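Drullham -- Équipement pour cuisines d'entreprise et offices

Irora, bras de plan de travail
Mise à jour de la fiche : 2022-06-01

Irora est un bras articulé qui se fixe à l'arrière d'un plan de travail et s'occupe de ce que, dans une cuisine partagée, tout le monde pense que quelqu'un d'autre va faire. Il prend, il déplace, il repose. Il ne cuisine pas, ne sert pas le café au lit et n'a aucun avis sur la réunion de ce matin.

Nous le vendons aux entreprises qui ont une cuisine de personnel, un office d'étage ou un petit espace de petit-déjeuner, et qui ont constaté que les affichettes plastifiées (« Votre mère ne travaille pas ici ») perdent leur effet au bout de deux jours.

Ce que fait Irora

Remettre en place les objets courants du plan de travail : tasses, couverts, boîtes, bocaux fermés, planches. Chaque objet a une place apprise et le bras l'y ramène. Si vous changez la place, il faut le lui dire. Si vous la changez sans le lui dire, il la rechangera, avec une constance que plusieurs de nos clients ont qualifiée de passive-agressive.

Préparer une mise en place simple avant l'arrivée des équipes : planche au centre, tasses sorties, bocaux alignés.

Dégager le plan de travail en fin de journée, pour que la personne chargée du nettoyage trouve une surface à nettoyer et non un chantier de fouilles.

Ce qu'il ne fait pas

Les couteaux. La question nous est posée à chaque démonstration, la réponse n'a pas changé.

Les liquides chauds, les récipients ouverts et pleins, les plats qui sortent du four.

La vaisselle abandonnée dans l'évier. L'évier est hors de sa portée, et nous avons choisi de ne pas y voir un défaut.

Ce que cela change pour les gens

Nos brochures précédentes promettaient de « libérer du temps pour des tâches à plus forte valeur ajoutée ». Senthil Marar, qui installe nos bras depuis la première série, nous a demandé de retirer la phrase. Sur place, dit-il, on la lui relisait à voix haute.

Le bras reprend les gestes de rangement. Il ne reprend pas le poste de la personne qui les faisait, et nous déconseillons par écrit les projets qui partent de cette idée. Un office tenu par quelqu'un qui connaît les allergies du deuxième étage, le fournisseur de lait et l'humeur de la machine à café ne se remplace pas par une pince. Chez notre client Zovley, la responsable de l'office, Feng-yi Tam, a gardé son équipe et refait les horaires : l'ouverture commence plus tard, le bras ayant fait la mise en place, et le temps récupéré va aux commandes et à l'accueil. Elle nous a aussi transmis une liste de griefs, que nous reproduisons avec son accord :

« Il est lent. Moi je range une tasse en passant, lui en fait une cérémonie. »

« Les gens laissent davantage traîner depuis qu'il est là. Ils disent que ça l'occupe. »

« Au début, on lui disait bonjour. En décembre, quelqu'un lui a mis une guirlande et il s'est arrêté. Il avait raison, mais l'ambiance en a pris un coup. »

Le deuxième point mérite qu'on s'y arrête avant l'achat. Un bras qui range modifie les habitudes de ceux qui dérangent, rarement dans le bon sens. Prévoyez une règle simple, décidée avec l'équipe concernée, et dites clairement qui a le droit de mettre le bras en pause. Notre réponse : tout le monde. Le bouton est gros, il est rouge, et il ne demande pas de mot de passe.

Prévoyez aussi une heure d'apprentissage pour les personnes qui travailleront à côté. Pas une vidéo. Une heure, devant le plan de travail, avec les objets de la maison et le droit de poser des questions désagréables. Elle est comprise dans l'installation.

Caractéristiques

Montage : rail horizontal à l'arrière du plan, fixé par brides, sans perçage.
Charge utile : 2000 g, pince comprise dans le calcul (nos concurrents comptent parfois autrement, nous leur laissons ce plaisir).
Portée utile : 70 cm depuis le rail.
Pince : étroite, verticale, embouts remplaçables sans outil.
Objets mémorisés : 10 à la livraison, extensible par abonnement Fu.
Arrêt : au contact, au bouton, ou à la coupure de courant.
Garantie : 5 ans sur le bras, hors embouts, hors guirlandes.
Coloris : noir. Un blanc a existé. Au bout d'une semaine près des toasters, il n'existait plus.

Le service Fu

Fu est l'abonnement qui accompagne le bras : objets supplémentaires, mises à jour, assistance par téléphone avec un être humain à l'autre bout. Il n'est pas obligatoire. Sans lui, Irora continue de faire ce qu'il savait faire le jour de la livraison, ce que l'on ne peut pas dire de toutes les machines à café connectées.

Fu n'enregistre pas qui a laissé quoi sur le plan de travail. On nous l'a demandé, par écrit, avec un tableau en pièce jointe. Nous avons refusé. Un outil de rangement qui devient un outil de dénonciation finit débranché, et la personne qui l'a commandé déjeune seule.

Préparer votre plan de travail

Il n'est pas nécessaire de vider la cuisine. Irora travaille au milieu des choses, à condition que la zone sous la pince reste dégagée et que les objets hauts soient rangés sur les côtés ou contre le mur. Un petit meuble à tiroir convient très bien pour les tasses, pourvu que le tiroir ne se referme pas tout seul. Les bocaux gardent leur couvercle. La planche peut être posée de travers, le bras s'en accommode mieux que certains chefs d'office.
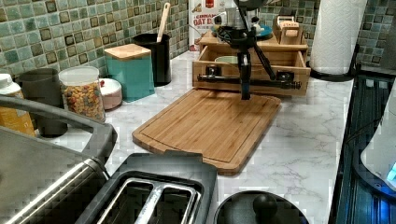
Livraison et installation

L'installation se fait en dehors des heures de repas, et en présence de la personne qui tient la cuisine. Nous insistons sur ce point : la direction peut venir, elle est même la bienvenue, mais c'est la personne de la cuisine qui montre où vont les choses. Les installations où cela n'a pas été respecté ont toutes été refaites -- à vos frais, désormais.

À prévoir de votre côté : une prise libre à l'arrière du plan, un plan de travail stable et les objets que vous utilisez vraiment. Les belles tasses sorties pour l'occasion puis remises au placard faussent l'apprentissage.

Pièces et accessoires

Embouts de pince souples, la paire
Embouts de pince striés, pour couvercles
Brides pour plan épais
Housse (déconseillée par Senthil, demandée par tout le monde)
Second bouton d'arrêt, à placer près de la porte

Prix sur devis. Démonstration possible dans vos locaux, avec votre désordre habituel. Merci de ne pas ranger avant notre passage.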